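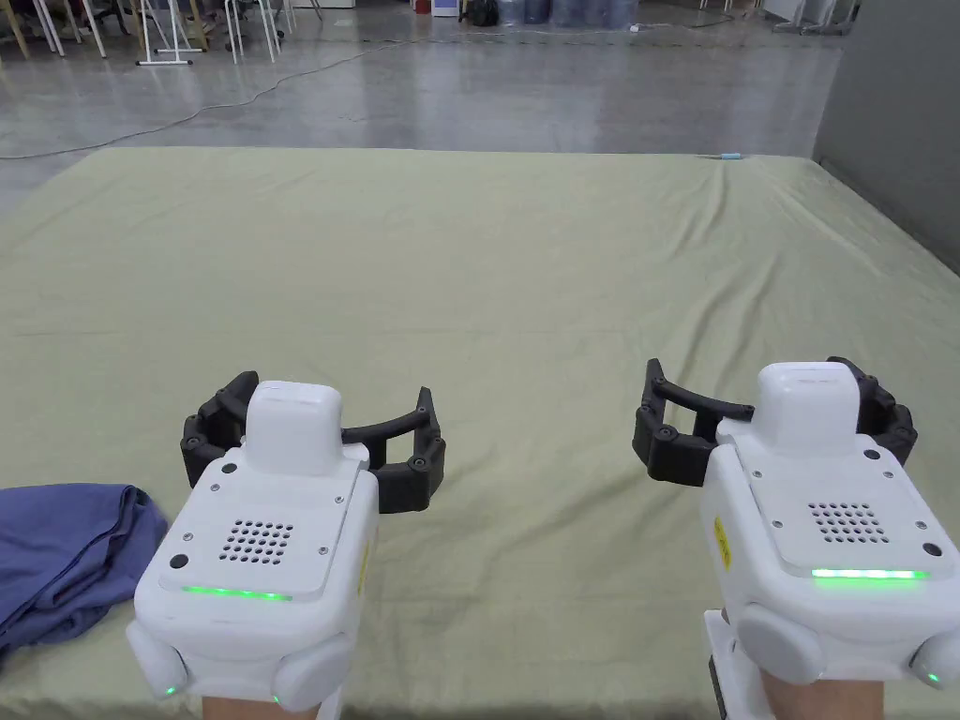 Mending and Keeping: How Households in Skeltstead Look After Their Clothes
Final report, Textiles and Community unit

Introduction

When our group first sat down to choose a topic, we went back and forth for a good while between school uniforms, op shops and the price of new clothes, and in the end we found that all of them led us to the same question. What do people do with a piece of clothing between the day they buy it and the day they let it go? My grandmother turned collars and saved buttons in a biscuit tin, and I had always assumed that sort of thing had faded away. I was very glad to be wrong, at least in part!

What we did

We visited 10 households in Skeltstead during July and asked each one the same set of questions over a cup of tea (or, in one kitchen, a very generous plate of scones). We asked how clothes were washed and dried, who did the mending if there was any, and where things went once they no longer fitted. Each visit took longer than we had planned, as people were keen to bring out favourite pieces and tell us where they came from. We also spent two afternoons at Beslow, the second-hand shop near the station, sorting donations and noting why each garment might have been given away.

What we found

Four of the households mended regularly, by which we mean that something had been repaired in the past month. Most of the work was small: a button, a dropped hem, a seam under the arm. Three more told us they meant to mend and kept a pile for it, usually in a spare room, and the piles were a favourite subject of family teasing. The remaining three gave damaged clothes away or cut them up for rags.

Shirts came up again and again. They lose buttons, the cuffs wear through, and they crease the moment you look away, so a perfectly sound shirt can sit unworn for a year for want of ten minutes with an iron.

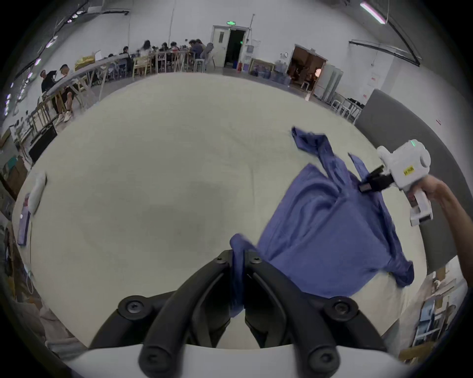 Figure 2. Blue-violet cloth on a table.

At Beslow we had expected to see mostly worn-out things, and the bags surprised us. A good part of what we sorted had no damage that we could find, and some of it was lovely – a grey wool coat with a Ďurica label had us all trying it on.

Limits and next steps

Ten households is a small group, and they were all people who were happy to have students in the kitchen, so they may be tidier menders than most. We would like to go back in winter, when the jumpers come out, and also speak with renters who have no room for a sewing machine. Our question sheet and the full notes from the shop are in the Varko folder in the department library.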